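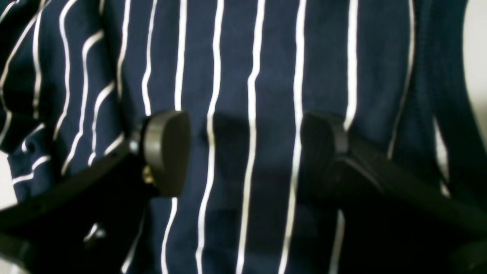 How many usable examples do we have at the end of the year?

2547, all cloth handling, all checked once. Of those, 242 still need a second look before they go into the training set.

Progress report, Stullerness cloth project
Period: June to year end
Last updated: 31 Dec 2024

Short version. Collection is on track, labeling is behind, the model is better at plain cloth than at patterned cloth. Money is fine. Details below, sorry for the rush, wanted this in before the office closes.

Collection

Started the period on towels and plain cotton squares. Moved to striped and checked cloth once the plain set was big enough to train on. The navy pinstripe is the one we keep going back to — dark cloth, thin white lines, and the lines bend wherever the cloth bunches up. Good for learning where a fold is. Also the hardest one to label, dark creases on dark cloth.

Each example is one pick attempt. Operator drives the arm by hand, fingers come in from both sides, pinch, lift, put down. Failed picks are kept and marked as failed. We threw them out in the first weeks, which was a mistake, and we can't get those back.

Sessions are now capped at 30 attempts per operator. Past that people get into a rhythm and every grasp looks the same. The cap slowed us down but the spread of grasp points is clearly wider.

Cloth gets shaken out and dropped again between attempts. Not smoothed. A few early sessions had it smoothed flat every time, those are tagged and left out of the count above.

Labeling

Behind. Two labelers for most of the period, one since the fall. The Prorkamlow tool crashed on long sessions until the last update, seems ok now. Biggest argument is still what counts as a good grasp when two layers come up together. Wrote a one page rule for it: two layers is a fail if the task said one. Older labels from before the rule are the 242 that need redoing.

Training

Three rounds so far. Round three picks plain cloth reliably enough that we stopped testing it daily. On stripes it still goes for the line itself sometimes instead of the fold next to it. We think it needs more stripes at odd angles, so the next batch leans that way. Junari checkpoint is saved and backed up, anyone at your end can have a copy.

Did not get to the shiny fabrics. That was in the June plan. Lining and satin both slid out of the fingers too often to be worth an operator's time, and we want softer pads first. Pads are orderd.

Spending

Under on travel, over on finger pads and small parts. Net is inside the budget. Full sheet comes seperately.

Next period

— 500 more examples, patterned cloth first
— finish the relabel before any new training round
— second labeler back, or a replacement
— try the Shao pads on satin, short test only
— hold back one full fabric that the model never trains on, for testing

What we need from you

A yes or no on moving the shiny fabrics to the next period. Also ok to shift the unused travel money over to labeling? It would cover the second labeler through the relabel. An email is enough for both.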